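Plistix, or how I learned to stop buying bark

September 27, 2022

I own 51 houseplants, and one of them has never forgiven me. It is a moth orchid from the garden center in Fanham, bought in February for the price of a decent lunch. It had two spikes of flowers when I carried it to the car. By the time I got home it had one and a half.

I did what everybody does and bought a book. The book is 257 pages long and spends the first 15 on how easy orchids are. After that it gets into potting mixes, and the author stops sounding so relaxed. Fir bark, coconut husk, sphagnum, charcoal, perlite, lava rock. Each chapter quietly disagrees with the one before it.

So far I have tried:

Bark from Kushnir. Nice chunky pieces, drained like a colander. The leaves went floppy in three weeks.

Moss from Tomen. Held water like a grudge. The leaves went floppy in two weeks, and there was a smell.

Plistix, a mix of little clay pellets that a man at the spring plant sale talked me into while I was trying to leave. You rinse them, then rinse them again, then find them under the refrigerator until summer.

The Plistix pot is the one that's working. I hate to admit it, having been rude about the stuff to several people. There are four new roots, fat and green at the tips, and one has climbed over the rim and is heading for the toaster. No flowers yet. I water when the roots look silvery and otherwise try to stay out of the kitchen.

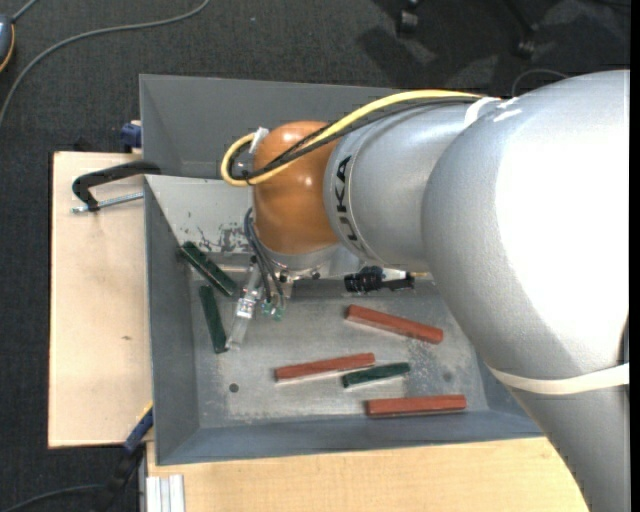 Eun-ji Seol left a comment on my last orchid post that I keep going back to. She thinks I should quit changing the pot every time a leaf droops, as most of the sulking is probably from being dug up. Hers sat in the same tired bark for six years and bloomed every winter out of what she calls boredom. She also wants to know if my kitchen gets cool at night, because a few chilly weeks in the fall are what set off her spikes.

It does, Eun-ji. The window over the sink hasn't closed properly since we moved in, and I've been meaning to get it fixed. I guess I'm leaving it alone until Christmas.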